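Two kinds of fingers, one bunch of keys
2024-12-22
By Hashini Sarkar

In June I wrote that I would compare the two sets of fingers for our grippers, and then I did not do it for a long time. Now it is done, at least the first part. The task is simple to say: take a bunch of keys from a table and hang it on a wall hook. I think it is a good test, as keys are thin, they slide on each other and they shine in the camera.
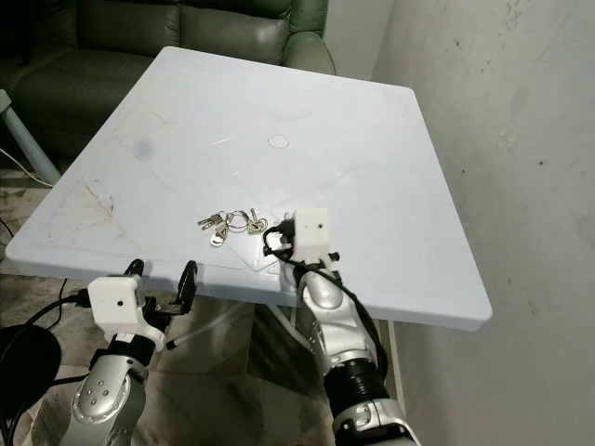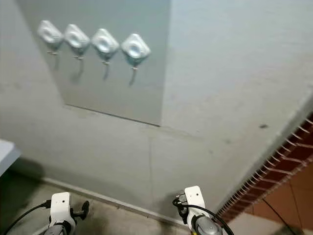 The keys on the blue table, and the four white hooks on the wall.

The first set is the straight fingers from Troven. The second is the curved black ones, which Rafsan Mollah recommended to me. I made 20 attempts with each set, always with the same controller and the same speed.

With the straight fingers I could pick up the keys in 14 of the attempts. The usual problem was that one finger went over the key and pushed it along the table. The curved fingers were better when I aimed for the ring and left the keys alone. They can go a little under the ring, and after this the grip is quite secure. I did not write down every grip on a single key, so please do not take this as a full statistic.

Hanging is another matter. The ring must be turned to face the hook, and the head camera sees it badly when the gripper is in front. Pranab Amarasinghe thinks a wrist camera would solve it. I am not so sure, but I will borrow one from him and try again with only the curved set.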